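Threads > Language > Learning English as an adult

1/ I have kept a vocabulary notebook for six years now. Last night I typed the last page into a spreadsheet and learned that it holds 2,797 entries. Some people asked me how I do it, so I will try to explain it in this thread.

2/ First, I don't write down difficult words. Difficult words come with their own explanation. If I read "photosynthesis" I can guess it from my language, from school, from anywhere. The small words are the problem. Lid, ledge, rim, latch, hinge, knob.

3/ When I came to Darkent my English was good on paper. I could write a letter to the bank and I could discuss the news. Then the thing that holds the shower curtain broke, and I stood in the hardware store for ten minutes, making a circle with my fingers.

4/ It is called a curtain ring. Two words I already had! I wrote it on the back of my receipt, and that was the first entry.

5/ My rule: a word goes in only if I needed it and did not have it. I don't copy from lists. I once tried a list of a thousand useful words and after a month I remembered "wheelbarrow," probably for its sound.

6/ Each entry has three parts. The word, the sentence where I needed it, and the wrong word I used before. The wrong word is the part I enjoy the most when I read it again.

7/ Example: "drain." Sentence: The drain in the kitchen is blocked. Wrong word: "the water exit." My landlord, Mr. Siddiqui, was very polite about this. He still says "water exit" to me when he comes to check the boiler.

8/ Another one: "crumbs." I told Rukhsana Marwat, who sat opposite me at work, that there was "bread powder" on her keyboard. She thought for a moment and said that it was a fair description.

9/ The largest group in the spreadsheet is kitchen and house, with 975 entries. I was surprised. I believed most of them would be from the office, but office English is repeated every day, so you catch it quickly. You can live for years without saying "colander."

10/ Haris Shaikh asked if I use an app. I tried two. They were well made and they taught me to say that the horse is drinking milk. I went back to paper. I type the pages later, usually in the evening, and the typing is my revision.

11/ For review I take one old page in the morning with my tea. I cover the left side with an envelope and try to say the word from the sentence. If I miss it, I put a dot. After three dots the word moves to the current page and I have to write it again by hand.

12/ The word with the most dots is "sieve." I know it. I can spell it. But when I am holding one, it is gone – every time.

13/ Now the part I promised to Rafia Hashmi, about words that share one job. English has so many names for a thing you put other things in. Bin, tray, tub, tin, box, crate, bucket, basin, case, pan. My language manages with four.

14/ I asked three native speakers to explain the difference between a bin and a tray. One said a tray is shallow. One said a bin is for garbage. The third one said "you just know," and I wrote that down too, with some bitterness.

15/ What helped me was to stop asking for a definition and to look at how the sides stand and how high they are. Low sides, I say tray. High sides, bin. Wider at the top than at the floor, I learned the word "flared," and I have used it perhaps twice in my life with great satisfaction.
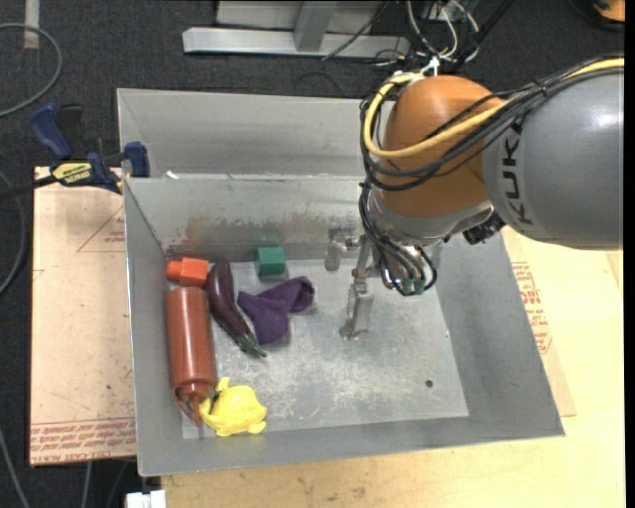

16/ Then there are the words for what happens to a surface after much use. Scratched, scuffed, smeared, worn, dented, stained, chipped. For years I said "damaged" for all of them. A scratch is a thin line. A scuff is wider and more shallow. A smear is something left on top, and maybe you can wipe it.

17/ Shoes get scuffed. I learned this one at Grindby, the shoe repair place near the station, where I asked them to fix "the tired area" of my left shoe. They understood perfectly. I think people who repair things always do.

18/ "Squeeze" is also a good one to own early. Squeeze bottle, squeeze a lemon, a tight squeeze on the bus. I had "press" in all these places before. Nobody corrects "press the lemon," so you can carry it for a very long time.

19/ This brings me to my only strong opinion. Please correct your friends who are learning, if they ask you to. It feels rude to you and it is a gift to us. Fahad Kiani corrected my "informations" in May, in the middle of my birthday speech, and I have never said it since.

20/ If you want to start, take any notebook. Mine had 236 pages and it closed with a rubber band. (Also called an elastic. I have both.) Write today's word on the first page, even if it is embarrassing.

21/ Somebody will ask if I can share the spreadsheet. I will clean it first, as some sentences mention neighbors. Until then, please send me the everyday word you were missing the longest. I am still looking for what you call the plastic end of a shoelace – I have been told twice and I did not write it down.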